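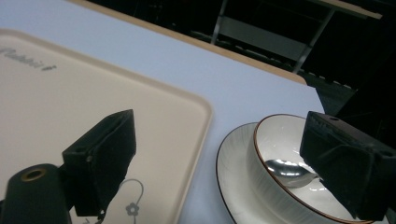 Édgar Betancur wrote in after the last version to say that section 4 had him paying out cable before the logger was even recording, so he lost the whole first pass along the boat ramp and had to do it again in the rain. Fair point. Order changed below. If you have the old printout, bin it.

4. Setting up the towfish and running a search line

Applies to the Nuvitz 901 towfish with the Kovács logger and Unden on the laptop. Older Nuvitz units: connector is different, see the back pages, the rest is the same.

Before you leave the slipway

1. Permission. Landowner, water authority, police if it is a live case. Written, on your phone, and a paper copy in the dry box.

2. Check the towfish nose and both fins. Hairline crack in a fin = do not tow. It will pull to one side and every line will be rubbish.

3. Grease the cable plug, thin smear only. Push it home, turn the collar until it clicks. If there is no click, take it off, look for grit, try again.

4. Clip the safety line to the towing eye. Not to the fin. Not to the cable.

5. Battery in, lid down, both catches.

6. Logger on. Wait for the steady green light. Flashing green is still looking for satellites, leave it alone.

7. Open Unden. New job. Name it by water and month, e.g. Bonholm September. No family names in the job title please, these files get passed round.

8. It asks for a pairing code. Factory code is 3957. Change it afterwards if you're bothered, but write the new one inside the lid.

NOTE: If Unden says "no sounder" at this point, nine times out of ten it's the collar in step 3.

CAUTION: Do not run the towfish in air for longer than the dry test. It gets hot and the warranty doesnt cover it.

Dry test

1. Towfish flat on a mat in the boat. Engine off.

2. Press Test in Unden. Rub the left side with your palm, then the right. You should see noise on the matching side of the screen.

3. Wrong side showing? Tick Swap Channels. Do it now. If you forget, everything you mark will plot on the wrong side of the boat and divers will be sent to the wrong bank.

4. Stop test.

Start recording FIRST

This is the bit that has moved.

1. Press Record while the towfish is still in the boat.

2. Check the file size is going up. If it sits at zero the card is full or locked.

3. Say the time, the water and who's on board, out loud. The logger has a mic. Useful later when you have got five files and no memory of the day.

4. Now put the towfish over the side, stern quarter, away from the prop.

5. Pay out slowly by hand. Marked cable, 20 metres in total. You will rarely want all of it. In shallow river water keep it short, a boat length or less.

6. Tie off at the cleat. Enter the length you let out in the Layback box. Change it every time you change the cable.

CAUTION: Never wrap the cable round your hand or wrist. If the towfish snags, the boat keeps going and so do you.

CAUTION: Neutral before anyone leans over the stern. Kill cord on the driver at all times.

Running the lines

1. Walking pace. If the picture on screen looks squashed, you are going too fast. Stretched, too slow.

2. Straight lines, along the bank not across it. Start with the bank nearest the road.

3. Overlap each line with the last by half. Yes half. It takes longer. Cars sit in the gap straight under the towfish and you wont see them on a single pass.

4. Don't turn while over anything interesting. Finish the line, turn wide, come back.

5. In current, run upstream if you can. Better steering. Downstream lines can be used but mark them D.

6. Ramps, bends, old ferry landings, lay-bys with no barrier: run these twice, in opposite directions.

7. One person watching the screen, one driving, nobody doing both. Swap when eyes get tired.

NOTE: Write down the water level from the gauge board at the start and the end. If there's no board, measure down from something fixed, a bridge rail will do, and say what it was.

Marking a target

1. Press M when it appears. Don't stop the boat.

2. Look for the shadow as well as the shape. A vehicle on its wheels throws a blocky shadow. On its roof it may look like a boulder. Silted ones can be nothing but an edge.

3. Type what you see. "Hard edge, long shadow." Do not type "car" until you've been over it from a second direction. Do not type whose car, ever.

4. Finish the line, come back at right angles, press M again.

5. Compare both marks. Close together, keep. Well apart, check Layback and Swap Channels before you do anything else.

6. Screen grab both passes, save to the job folder.

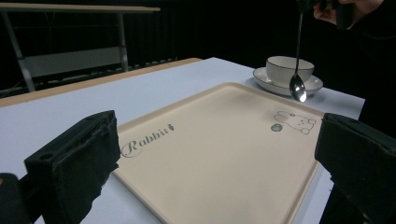 Fig. 4. Tray with raised rim, rabbit drawing.

If you think you have found a vehicle

Stop searching. Seriously, that's the whole procedure, but in steps:

1. Save the file. Stop recording only after it says Saved.

2. Move the boat off and keep it off. No anchors, no magnets, no hooks, no dropping a camera down for a better look.

3. Ring the police. Give the position, the depth, and that it's a sonar target and not confirmed. Write down the reference number they give you and the name of who you spoke to.

4. Do not ring the family. Do not post. No clips, no "big news coming". Ermanno Marras handles all contact with relatives on our side, and he only does it after the police have been.

5. Stay on the bank if they ask you to. Flask helps.

6. Hand over a copy of the job folder, not the original card.

NOTE: Plenty of vehicles in rivers are stolen and dumped, years old, insurance long paid. Still reported. Still the same steps.

Packing up

1. Haul in by hand, engine in neutral.

2. Stop recording once the towfish is on board.

3. Undo the collar, cap both ends straight away.

4. Rinse everything in fresh water, even after a fresh water job. Weed and mussels travel. Scrub the hull and trailer too, and let it all dry before the next water.

5. Coil the cable in loose figure-eights. Tight coils break the core.

6. Copy the card twice, to two different places, before you wipe it. Then wipe it.

7. Battery out. Never store it in the towfish.

Quick fault list

Green light never goes steady: move away from trees or the bridge, then restart the logger.

Lines plot in a zigzag: Layback wrong, or the logger is sliding about on the seat. Tape it down.

Stripes right across the screen: your own fish finder. Turn it off.

One side black: fin bent or side window muddy. Wipe first.

Unden freezes when you press M: known fault, fixed in the next update supposedly. Carry on recording, the logger keeps its own copy. Note the time on paper and add the mark at home.

Towfish rises to the surface: too fast, or too little cable out. Slow down before you pay out more.

Towfish stuck fast: neutral, drift back over it, pull from the other side with the safety line. Still stuck, cut the cable, buoy the safety line and take a position. A cable can be replaced.

Section 5 covers going through the recordings at home. Have a sleep before you start on it, tired people see cars everywhere.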